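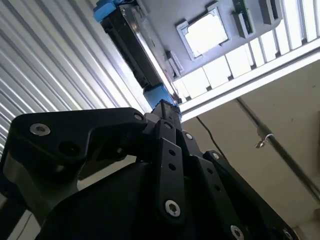
tapehiss_odd
Has anyone else been going back to the early Trastent releases lately? I've had the first two on all week, and I'd forgotten how much room there is in them, even when the drums go completely off the rails. My theory is that it's down to where they recorded. I've always pictured one of those units with a corrugated metal wall on one side and a strip of bright windows up high, and you can just about hear that in the snares, a sort of rattle that hangs on after every hit. Anyway, I'd love to hear what people think, and whether the Seder reissue is worth the money!

modwheel
Love those records, but I don't hear a room at all. That rattle is a cheap digital reverb, and it's all over the Figueiredo twelve-inches from the same year too. The reissue is lovely, by the way. The low end finally has some weight to it.

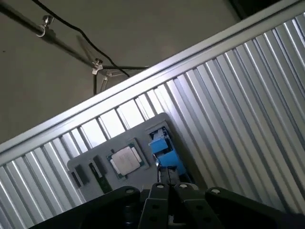 Computer parts in a gray tray

greasy_fader
Going to disagree with modwheel (sorry, friend). I bought the original CD-R in 2000 at a Zusutus night, one of 18 people in the crowd if I'm being generous, and the bass was fine on that. What the reissue does is squash everything. Track 2 used to jump out at you after the quiet intro and now it just sort of arrives. I still play my old copy, scratches and all, and I'd take it over the new one any day of the week.

modwheel
Well, my CD-R stopped playing years ago, so I may be comparing the reissue to a fond memory and some very bad MP3s. I'll give you track 2, the intro is too loud now. Not budging on the reverb, though.

tapehiss_odd
Ha, fair enough, both of you. I'm leaning toward buying it anyway, mostly for the extra tracks. My own rips from back then are spread over a couple of old drives and half of them have no titles,
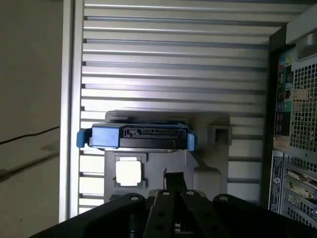

so I've spent more evenings than I'd like to admit trying to work out which untitled one is the long closing track and which is the live version with the slowed-down ending. If anyone has the original track times written down, please post them and I'll be very grateful!

greasy_fader
They're printed on the inside of my sleeve. I'll type them up after dinner.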